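Plurnumach Play Library
Progress report to the Sönmez Fund, September

What a month! The shape sets your grant paid for are sanded, sorted and going out the door, and I'm so happy with how they've come together.

We've now finished 990 blocks out of the 3000 we promised. Nesrin Ekinci has settled the shapes (cylinders, cubes, triangles, hexagons and six-pointed stars) and the colors are red, blue, yellow and green. The stars took the longest. Our first mold left a burr on the points, so Senthil Unnithan recut it, and the new ones feel great in the hand.

So far 123 families have borrowed a set, and the play cards Ozan Ekinci wrote are going home with them. The favorite by far is "Make a Path," where a child lays the blocks out one after another and a grown-up continues the line. We've had lovely notes back about it, including one from a grandfather who now plays it before breakfast!

Spending to date is $2442, mostly plastic and maple for the boards. Shipping came in lower than planned, and we'd like to move the difference into storage bags if you agree. 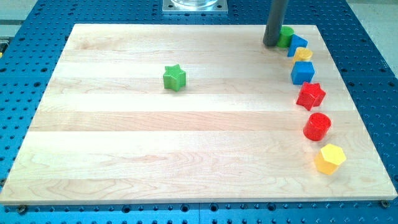 Seven blocks in a curving line on a maple board, with a green star set apart.

Still to do: a second batch of boards, large-print play cards, and a visit to the Zisov branch, where Henrique Figueiredo has a waiting list ready for us.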